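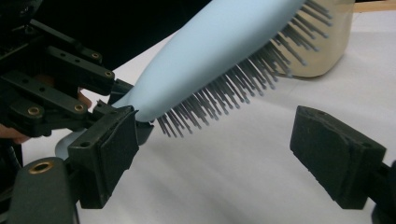
What does Sidska do?

We look after hairbrushes and combs, and the hair they're used on. We sell them, clean them, mend the ones that can be mended and teach people how to get a good many more years out of the ones they already own.

About us

Sidska began as a market stall with a folding table, two crates of combs and a hand-painted sign that ran in the first shower of rain. People stopped to buy and then stayed to ask questions. Why does my brush go fluffy at the bottom? Can I wash this one? What do I use on a toddler who screams? We loved those questions (we still do!) and before long we were spending more of our Saturdays talking about brushes than selling them.

The shop on Rustitz Lane came next. It's a narrow place with a bell on the door, a long counter and 22 drawers behind it, each one labelled by the kind of hair it's meant for. We keep 299 different brushes and combs in stock, from tiny soft baby brushes to big wide paddles that will get through waist-length hair after a swim. Come in and try the testers on your own head – there's a mirror by the window and a pot of freshly washed ones on the counter.

The cleaning bench

At the back is our cleaning bench, and it's the part of the shop we're proudest of. Bring us a brush in any state at all. We lift out the old hair with a hooked pick, comb through the rows, then wash the bristles in warm water with a drop of mild shampoo and leave the brush face down on a towel overnight. Wooden ones and anything with an air cushion are never soaked, only wiped and dabbed. Last year we cleaned 3,619 brushes, which still makes us grin when we say it out loud, and our October clean-up week was the busiest we've ever had.

If you'd like to do it at home, our Fladero cleaning kit has the pick, a small stiff brush for getting between the pins and a card of instructions. It started life as a bundle we tied up with string for a customer who was moving abroad, and then everybody in the queue wanted one.

Brush mornings

We also run brush mornings for primary schools, nurseries and care homes. The children learn to start at the ends and work upwards, to hold the hair above a knot so it doesn't pull, and to keep their brush to themselves. They practise on dolls first and then, if they're feeling brave, on their teacher. So far 840 children have been through a morning with us and gone home with a comb and a sticker.

The Sharifi room

Upstairs is the Sharifi room, named after the tailoring business that had the building before us. We use it for evening classes in plaiting and detangling, and for our quiet hour, when the bell is switched off and the lights are turned down for anyone who finds haircare hard going. Tea is free, and so are the biscuits if you get there early.

Visiting

We're open Tuesday to Saturday, and you don't need to book for the cleaning bench. Classes fill up quickly, so ask at the counter or ring the shop to be put on the list. There's one step at the front door – knock on the window and we'll bring the ramp out.

Page last updated Feb 20, 2019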